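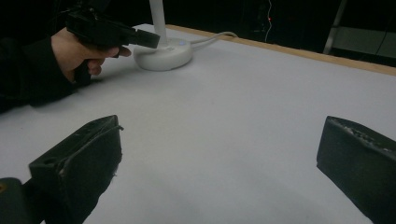

A white lamp on a white table, its blue indicator light on.

Wander, the reading app from Ronora, is adding a shared household plan in July, and it brings something subscribers have been asking for since the service opened: separate libraries for everyone on the account.

Until now a Wander subscription has meant one login, one set of saved articles and one very confused list of suggestions. Under the new plan, up to three people can read on the same account, each with their own bookmarks, history and alerts. Anyone who has opened the app looking for the football and been offered a dozen knitting patterns will be delighted!

The plan costs the same as the existing single subscription for the first three months, after which a small monthly extra applies. Ronora hasn't given the final price yet, but says it will be shown in the app before anyone is asked to switch. Existing subscribers keep what they have if they do nothing.

There's good news on the shelves too. Wander now carries 718 magazines and newspapers, up from 533 when the app launched, and many of the newcomers are small regional titles that have never been easy to find outside their own patch. The walking and local history sections have done especially well, and there is a lovely run of independent food magazines (go straight to the back issues, they're a treat).

Maëlle McKinnon, head of publishing partnerships at Ronora, said the smaller titles were being read far more than the company had expected.

"People come in for a big national paper and then find a quarterly about canal boats," she said. "Some of those quarterlies are now among the most finished issues we have - people get to the last page, and you don't see that very often."

The update will also include a new offline mode built with the software firm Dritis. Whole issues can be saved in one tap and will stay on the device until they are removed, where at present they vanish after a fortnight. Pages have been made lighter as well, so a full magazine should take up much less room on an older phone or tablet.

Lok-yiu Tam, who leads the app team, said text size was the other big change. Readers will be able to set it once and have it stick across every title, including those that are laid out as fixed pages.

"We had letters about that one, proper letters in envelopes," Tam said. "I've kept them all."

Titles from the MacPherson group, including its gardening and motoring monthlies, will join at the same time as the household plan. Its weekly papers are still being discussed.

The update will be free for phones, tablets and the web version. A trial of the new text settings opened to existing subscribers on May 20, 2025, and can be switched on under Reading in the settings menu.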